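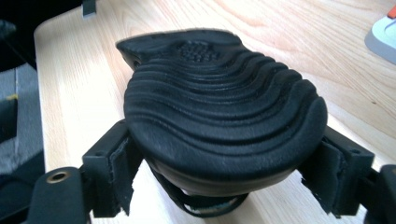 Zulmira Nogueira says a thing with no job should leave the house by nightfall, and she said it to me at my own table, over my own coffee, while I was trying to explain why I needed another day with the box of black rubber bits.

I should explain the box. When we moved to the Penden building I packed everything in a sensible order until the last evening, when I stopped packing and started pouring. The result was one carton marked MISC (heavy), which has followed me through two apartments and sat under the bed in this one since February. It has cords in it. It has the feet of something. It has a bag of screws that I have been told, by several people, to throw out, and I will, once I know they aren't the screws.

Mostly, though, it has rubber. I never set out to own this much rubber. The star of the collection is a molded black piece with a rounded, fan-like shape and wavy ridges running across it, like a beach after the tide went out, if the beach had been made for gripping. Near the top is a small patch of raised dots, because whoever designed it had apparently not gotten enough texture out of their system. There's a little hole in the side of the lip, too. I take the hole very seriously. A hole means it was attached to something, and I've spent more of this week than I'd like to admit walking through the apartment looking for something with a peg.

So far I have tried it against the stepladder (no), the folding bike (no), the leg of the ironing board (no, and now the ironing board wobbles) and the bottom of a Namamik suitcase that lost a corner on the way back from my cousin's wedding. It was nearly the suitcase. I had a very good ten minutes with the suitcase.

Rodrigo Louro thinks it's the heel off a boot. I don't own the boot. Rodrigo says that's what you'd expect if the heel had come off.

Idalina Neves turned it over twice and said "exercise equipment," in the tone people use when they know you've never kept any. She may have a point. I did buy a Prillo stepper once, used it for most of a winter, and sold it to a man who carried it down four flights without asking a single question. If this is his, he has been stepping at a slant for years and I'm sorry.

It's dusty, of course. I wiped it with a dish towel, which made the dish towel worse and left the rubber about the same. Old rubber does that. I tried soap on a different piece and it came out looking exactly as tired, only now it smelled of lemon.

The rest of the box went faster. Cords that fit nothing: gone. The feet: gone, except one I liked. The screws are in a jam jar on the windowsill, which Zulmira says is just a smaller box. I weighed the discard bag on the kitchen scale before taking it down, and it came to 2,662 grams. The keep pile was 760, and I was proud of that until I found the second layer.

Still unresolved: the ridged thing, a gray cap, one key. They've moved to the drawer under the oven, with the muffin tin. If you have a peg at home and something that used to sit level, write to me.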